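The planner is not the problem

Samran Wannasri

Every few months somebody sends me a paper in which the old planning stack is declared finished. One network takes in the camera pictures, puts out the joint commands, and the business of grasp scoring, collision checking and path smoothing can go in the bin. I have read a good many of these now. I remain unpersuaded, and my reasons are mostly dull ones.

The first is that you can ask a planner what it was doing. When the arm at Clandby started swinging wide on its return move last March, Zofia Chmielewska had the cause before lunch: a stale collision box, left in the world model after a fixture had been taken away. She deleted it and the arm went home by the short way. I have asked several people how they would have found the same fault in an end-to-end policy. The usual answer is that they would have collected more data.

More data is the answer to everything at present. Sterel, the teleoperation logger most of us ended up using, makes it easy to gather 600 episodes of a task and very hard to say what is in them. Which were slow because the operator was being careful, and which because the operator was bored? The tool keeps time stamps and joint angles. It has no field for doubt. We then train on the lot and are surprised when the policy hesitates.

I do accept the case against my side. Planners want a model of the object, and the objects people care about are often soft. A tin has a shape you can write down. A crumpled thing has a different one each time it is put down, and our perception code at Vastar spent 16 weeks trying to fit boxes round such things before we gave up and did it another way. The learned policies are better here. I have watched them be better.
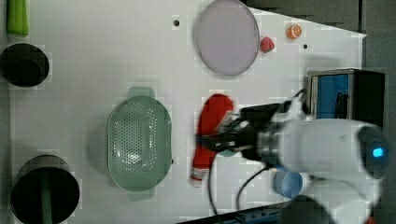 Issue 8, page 6

Take a table of this sort, with the gripper over something red and apparently soft, and a colander, a plate and a couple of pots for neighbours. The red thing is where a learned grasp earns its keep. The pots are another matter. They are round, they are rigid, and keeping an arm clear of them is geometry we have known how to do for decades – so why should a network have to learn it again from examples, and why should we have to trust that it did?

What I would like is a plain division of labour. Let the network propose the grasp. Let a checker with a proper model of the arm, cables included, refuse it when it must, and write down why. Magaña, our in-house wrapper, does a rough version of this and is thought old-fashioned for it. It is also the only part of our system whose log files I can read without help – and I read them most mornings.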